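Subject: Re: [Parkent-list] Sorting a big pile of recipe cards

June 29, 2018

Hi all,

Replying to this one from May because I've been meaning to, and because I finally got through my own pile last night!

> I inherited two shoeboxes of recipe cards from my aunt and I'm stuck. Do I
> sort them by course, by who wrote them, or by how often we'd cook them? Half
> have no title. Some are just a list of amounts with no instructions at all.
> Has anyone on here done this and lived to tell about it?

I had 1267 cards when I started (three generations of women who could not pass a magazine without scissors), and I tried it by course first. Don't! I had one enormous heap of cakes, a medium heap of casseroles, and two lonely salads. Sorting by handwriting worked much better for me. Once I knew my grandmother's sevens and her funny looped "tbsp", I could place a card in a second or two, and the untitled ones mostly found a home next to their neighbors.

For the ones with only amounts, look at the flour and the eggs before anything else. Two cups of flour with baking powder and not much sugar is probably a biscuit or a dumpling. If there's a cup of shortening in there too, I'd bet on pie crust or cookies. I baked three of my mystery cards just to see, and one was a very nice molasses bar that my mother says she remembers from the church in Alunau. The other two I will not be making again.

As for keeping them, I bought the Zumell card boxes, the long ones with the lift-off lid. They hold 100 cards each if you use sleeves, more if you don't. I only sleeved the ones that get cooked from – the rest are fine with a plain divider. Use pencil on the backs, please, ballpoint comes through on the old thin stock.

Oh, and whoever asked about the Hutapea cookbook swap, I still have my copy and I'm happy to mail it on. Somebody before me wrote "too much clove" on nearly every page and I agree with them.

Anyone else have a card that says "bake until done" and nothing more? I've got a whole section of those now. 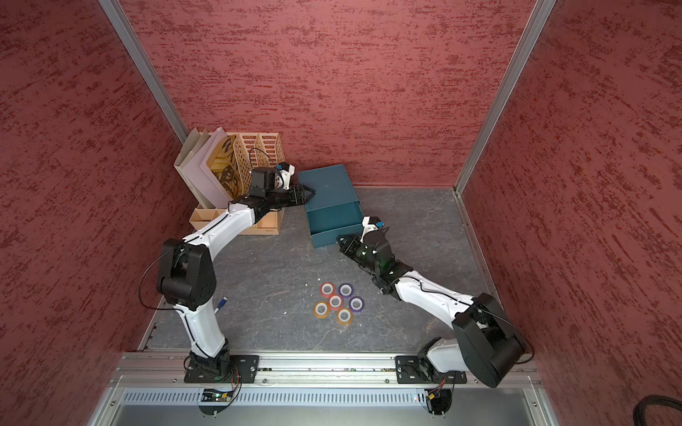 Gray work surface, red walls, desk organizer at the back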